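Fake flowers, again

I gave in and bought artificial flowers. My sister-in-law has been after me for years, and after 32 dollars' worth of grocery store tulips drooped in one month, I ran out of arguments. These are for the round table, the black one with the white marble pattern that I got secondhand when Nadège Collet moved to Womisham.

What I learned first is that a fake bouquet comes out of the bag flat. Everything points the same way. I spent 18 minutes bending wires before I even thought about a vase. The fern pieces need to go out to the sides, and the leaves should hide as much stem as possible.

The second thing is the vase. I tried a wide glass one and everything slid to one edge. A narrow ribbed one in white works much better — it holds the stems close and you can't see the plastic through it.

Pink and cream, with a few daisies: 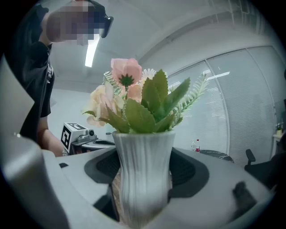
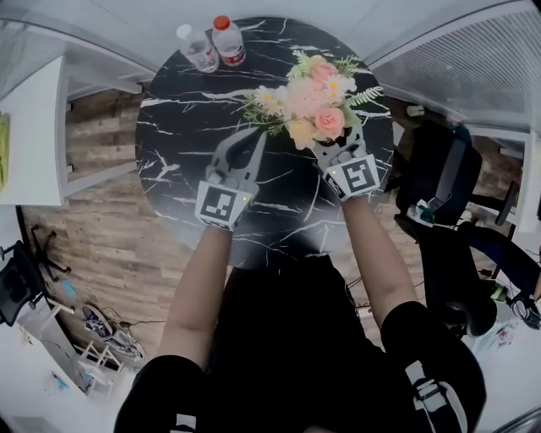
Keeping them clean

Dust is the real problem with these. I had a set in the hallway at the old place and by December they were gray. What I do now is take the whole bunch outside and shake it, then go over the petals with a dry paintbrush. The cheap kind from the hardware store is fine. Twice a year I rinse them in lukewarm water with a drop of dish soap and hang them upside down over the tub overnight.

Don't use hot water. I did that once with some lilies and the glue let go.

I keep them out of direct sun too. Pink fades first, and it fades to a kind of band-aid color. The window has blinds, so I should get a couple of years out of this bunch. Reece Tindall wants me to make one for his front desk, and I told him to buy the flowers and bring his own vase.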